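10월 작업 노트 / 염색실

쪽 염색 3차. 발효통은 Kola 쪽 통을 계속 쓰고 Gidey 통은 쉬게 둠. 아침에 뚜껑을 열었을 때 거품이 통 가장자리로 몰려 있고 가운데는 얇은 막만 있었음. 냄새는 지난번보다 순함. pH는 시험지로 11. 잿물은 더 넣지 않고 밀기울만 한 줌 추가한 뒤 바닥까지 천천히 저음.

천은 무명과 모시 두 가지. 둘 다 전날 정련해서 그늘에 말려 둔 것. 무명은 풀기가 덜 빠졌는지 물을 먹는 속도가 자리마다 달라서 미지근한 물에 다시 담갔음. 거의 50분 걸림. 다음에는 정련할 때 소다를 조금 늘리고 삶는 시간은 그대로 둘 것.

담그기는 한 번에 2분, 꺼내서 공기 쐬기 10분 남짓. 무명은 7회까지 하고 멈춤. 다섯 번째까지는 색이 눈에 띄게 올라가다가 그 뒤로는 차이가 작음. 모시는 같은 횟수에서 훨씬 맑은 색이 나왔고 접힌 자리에 얼룩이 하나 생김. 통 안에서 천이 수면 위로 떠올랐던 부분으로 보임. 누름망을 쓰면 되는데 Leltby 것은 눈이 촘촘해서 바닥 앙금을 끌고 올라옴. 성긴 것으로 바꿔 볼 예정.

오후에는 홀치기 시험. 작은 별 같은 무늬를 흩어 놓으려고 실 감는 횟수만 바꿔 봄. 세게 감은 쪽은 흰 자리가 또렷한데 실을 풀 때 모시 올이 당겨짐. 무명은 괜찮음. 무늬 간격은 자로 재지 않고 눈대중으로 잡았고, 흰 바탕에 작은 무늬가 흩어진 날염 천의 간격을 참고함.

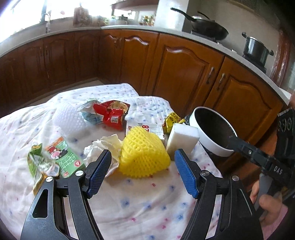
Mebrat Sisay는 모시 올이 당겨지는 건 실 굵기 탓일 거라고 했다. 면실 대신 삶은 삼실을 쓰고, 감기 전에 천을 적셔 두면 풀 때 힘이 덜 든다는 것. 횟수보다 첫 바퀴의 장력을 먼저 맞춰 보라고도 했다. 삼실은 재고가 조금 있으니 다음 통에서 면실과 나란히 비교하기로 함.

헹굼은 맑은 물이 나올 때까지. 마지막 물에 식초를 약간 넣었음. 모시는 헹구고 나서 초록 기가 빠지고 파란색으로 자리를 잡음. 무명은 아직 탁한 기운이 있어서 완전히 마른 뒤에 다시 판단.

햇빛 시험용 조각은 반을 두꺼운 종이로 가리고 남쪽 창에 붙임. Trestach 주문분은 시험 결과가 나온 뒤에 색을 정하겠다고 Myung-ja Yoo에게 전달함. 답은 아직 없음.

발효통 온도는 저녁에 한 번 더 볼 것. 밤에 식으면 담요를 한 겹 더 두르고 뚜껑은 살짝 틈을 둔다. 내일은 염색하지 않고 통만 저어 줌. 밀기울 주문.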